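Filed under: Working papers > Household routines > Laundry

4. The hood problem

Most written advice on folding clothes assumes a garment that was designed to be folded. The shirt has a placket to line things up by, and the towel is a rectangle and gives no trouble. The hooded sweatshirt has neither virtue. It is a rectangle with two long arms and a bag sewn to the top, and in our records it accounts for a share of sighing well beyond its share of the wardrobe.

We logged 1161 folds across 14 households, divided between Pretau and the rather smaller town of Sollell. Each entry notes the garment, the surface it was folded on, the order of the moves and whether the folder went back and did any of them again. Section 3 dealt with flat items, about which there turned out to be little to say, and we said it at length. The present section deals with hoods.

Following Janevski, we call the first arrangement of a garment on a surface its "opening position". Janevski worked with shirts and could treat the opening position as a single event: the shirt goes down, the arms go out, the work begins. Hooded garments are less obliging. Figure 4 gives an opening position of the kind we coded as "hood up the bed", with the body flat, the print uppermost and the hood standing up in a peak of its own making.

Figure 4. Hooded sweatshirt, navy, laid on a sheeted bed. Hood towards the back of the bed.

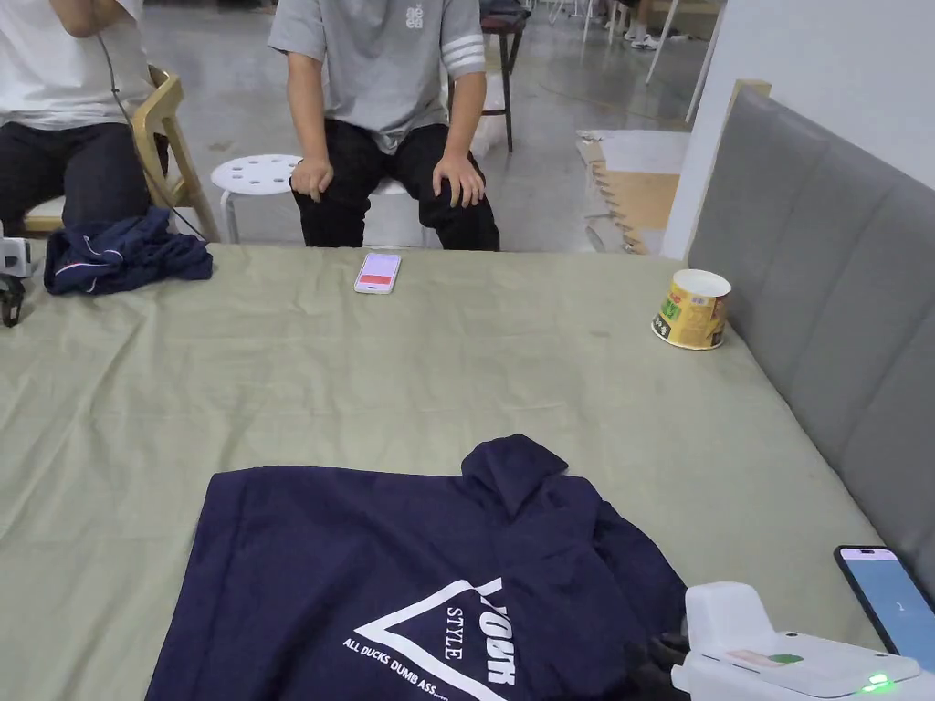
Working paper, section 4. Text last revised in December.

4.1 Surfaces

Beds were by far the preferred surface, in spite of everything that can be said against them. A bed is soft, so the garment sinks into it. The sheet has wrinkles of its own, and these are easily mistaken for wrinkles in the garment and smoothed with great care to no effect. A bed is also low, and the adult back has opinions about that. Against this, a bed is large, it is usually near the wardrobe, and it puts up with having things left on it until somebody wants to go to sleep.

Tables came second. Folders at tables made fewer corrections per garment, but they also folded fewer garments, and we suspect that those who clear a table in order to fold are not like the rest of us.

4.2 Sleeves

The order of the sleeves matters more than we expected when we drew up the coding sheet, which is why the coding sheet has a second page. Besance, the scheme we adapted, gives one code for "sleeves in" and leaves it there.

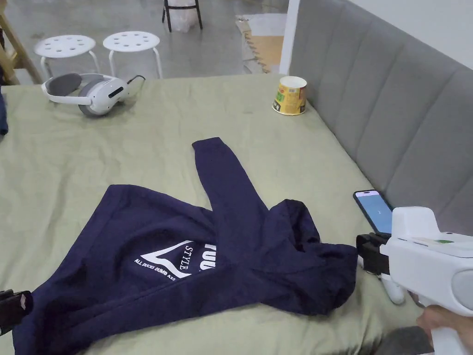

A sleeve can be brought in across the chest, folded under the back, or sent somewhere provisional while the folder thinks. The last of these had no code at all in Besance and we had to add it. In the provisional position the sleeve is neither out nor in. The clearest case we have is the navy sweatshirt with STYLE down the chest, where one sleeve has been taken up and back on the diagonal until its cuff points to the top of the bed, and the hood lies in a heap at the other side. Anybody who has folded one of these will know the stage. The garment has more directions than it started with, and every one of them will have to be dealt with before it can go in a drawer.

We first coded such positions as errors. After going through the entries again we changed them to "intermediate", partly out of fairness and partly because one of the present authors had been doing it that way for years. A provisional sleeve can shorten the job, provided the next move is the body fold and the sleeve is carried along with it. When the next move is a pause, the sleeve generally has to be laid out afresh.

4.3 Holding up

A minority of folders do the early work in the air. The cloth is taken by its two upper corners, held out in front and allowed to hang, so that gravity does some of the smoothing.

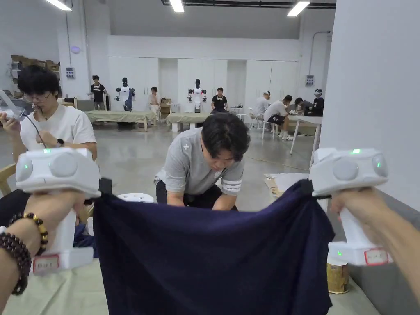

It does this job well for flat cloths and for plain tops. With a hood it does it badly, as the hood drops forwards or backwards according to a principle we have not been able to establish, and the folder then lays the garment down with the hood inside, outside or underneath. Several folders gave the garment a shake at this point. The shake has a long history and we do not wish to be rude about it, but in our entries a shaken hood was corrected afterwards as often as an unshaken one.

Holding up also asks for arms of a certain length. Children's clothes can be held up by anybody. A large adult sweatshirt held at chest height by a short adult will have its hem on the table, where it folds itself.

4.4 The hood itself

Three treatments were recorded. The hood may be laid flat behind the neck and folded down with the body; it may be brought forward over the chest as a first move; or it may be left alone until everything else is finished and then pushed in. The third treatment is the commonest and the least admired. Folders described it to us as "cheating", "just for now" and, in one case, "the way my mother doesn't".

Its weakness is that a hood left until the end has seldom kept still. By the time both sleeves are dealt with it has been pulled to one side, and the bundle comes out thicker at one corner. Its strength is that the corner goes to the back of the drawer. For this reason we are reluctant to rank the treatments by the look of the finished fold alone. A sleeve drawn up the middle and bent back over the body makes an ugly pile on the right-hand side of a sweatshirt, and may still be two moves from something perfectly respectable.

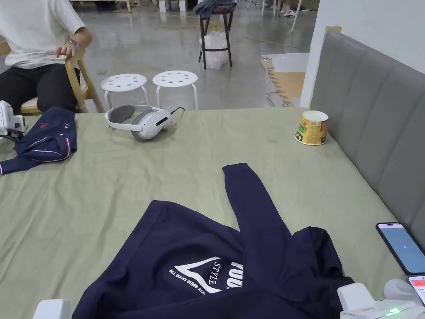

Vesela Kelmendi, on reading a draft of this section, replied that we had asked the wrong thing throughout, that a hooded sweatshirt ought to go on a hanger or a hook, and that the hood was put there by the manufacturer as a hint. She added that she owned 12 of them and had not folded one since leaving home. We take the point. Our sample was drawn from households that fold, and it can say nothing about those that have given up and are presumably happier.

Hooks were present in most of the homes we visited and were, without exception, full.

4.5 Agreement between coders

Both coders worked through all the hooded entries separately. They agreed readily on surface and on garment. They disagreed chiefly on whether a hood was "bunched" or "folded", a distinction that looked very firm when we wrote it down. Disputed entries were settled by discussion, and the few that outlasted discussion were marked "hood, other". Section 5 turns to fitted sheets, where that category does most of the work.

Related papers in this series
- Pairing and its limits: socks in Pretau
- The chair as wardrobe
- Airing cupboards of Sollell, part 2
- Ironing by sitting on it: a short note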